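11/18/20

Woke at six and couldn't get back off, so I got up and did the boiler pressure before it was light. It had dropped again. I topped it up to where the plumber showed me in August and wrote the reading on the back of the calendar with the others. If it drops again before Sunday I'll ring him.

Porridge, then the post. A letter from Stisetti about the evening course. They are going ahead with the second half online and they want the balance by the end of the month, 150 pounds. I had half hoped they would cancel and give me the first part back. The Italian itself is going well enough. I can read a page now with the dictionary shut for most of it. Speaking is another matter, and speaking over a laptop is worse, with everyone starting at once and then everyone stopping.

Work

Logged on at half eight. The Plondilach order is still short. The supplier says the rest is on a lorry, which is what they said on Friday. I went through the stock sheet line by line and found the mistake that has been bothering me since last week: someone had entered the same pallet twice, so we were showing 2,264 units and had a good deal fewer. Corrected it, sent a note round, got one reply, a thumbs up. Lunch was the end of the lentil soup. It was better on the third day than on the first but I wouldn't have wanted a fourth.

The afternoon call ran over by half an hour. Most of it was about who should have which week off at Christmas, and as I'm not going anywhere I said I would take whatever was left. I think I was muted when I said it. I'll put it in an email tomorrow.

The walk

Out at ten to four to catch the last of the light. Went up the lane and round by Farina, the long way, past the allotments. Somebody has taken down the old greenhouse at the far end and stacked the glass against the fence with a bit of carpet over it. The field beyond was flooded at the bottom corner and there were gulls on it. It's early for that much water. The gate by the stile has been mended with new wire and is now harder to open than when it was broken.

My left boot is letting in. I could feel it by the time I got to the road. I've had this pair resoled once and I doubt they will stand it a second time. I stuffed it with newspaper when I got in and put it by the back door, away from the radiator, as the leather cracks otherwise.

It was dark coming down past the church and I'd left the torch on the hook. I walked in the middle of the lane and stood in on the verge for the two cars that passed. One slowed down and one didn't.

Sorting out

I've been putting off the spare room since the clocks changed and made a start after tea. The plan is to get the desk in there before the new year so that I'm not working at the kitchen table and eating round the keyboard. To do that the bookcase has to go on the other wall, and to do that it has to be empty.

I took it a shelf at a time. Anything I haven't opened in five years goes, unless it was a present. That rule held for the top shelf and gave way completely on the second, where the travel books are. I sat on the floor and read a chapter about walking over the pass at Arnero, which I've read before, and lost most of an hour. There was a bus ticket in it for a bookmark. I put the ticket back and kept the book.

Some things were easier. The old computing manuals can be recycled, the cookery magazines too. The road atlas is so old it's missing the bypass. I used the jute bag for a few bits I didn't want getting mixed up with the piles on the floor, the Chinese paperback with the scroll on the cover among them. 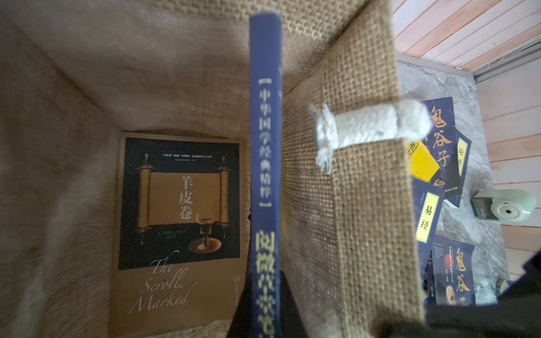 Supper and after

Baked potato and the last of the cheese. Made a list for the shop: cheese, onions, washing powder, matches, stamps. I'd like to go first thing tomorrow before it gets busy, but I have a call at nine, so it will have to be lunchtime and the queue.

Paid Stisetti online while I was sitting down. The page hung on the last step and I didn't dare press the button again. Checked the bank afterwards and it had only gone out once.

Rain started just after eight. I put the bucket under the landing skylight in case, though it's been dry there since the flashing was done. Did the reading for next week's lesson, 3 pages on a man who misses his train and then describes the station at some length. Looked up "binario" again. I must have looked it up every week since September and it still won't stay in.

Knee a bit stiff from sitting on the floor. Boiler holding so far. Bed at ten.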